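Why does wood have lines?

A tree grows a little wider each year. In spring it grows fast and makes pale wood. Later in the summer it grows slowly, and this wood is darker. One pale ring and one dark ring together are one year of life - so a stump with 52 dark rings comes from a tree of 52 years.

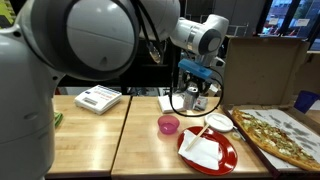
When a trunk is cut along its length, the rings become long lines. We call them the grain. Wood splits easily along the grain, but it is hard to break across it.

Try it with a dry twig and ask an adult to help you.

Text: Sakda Wiriya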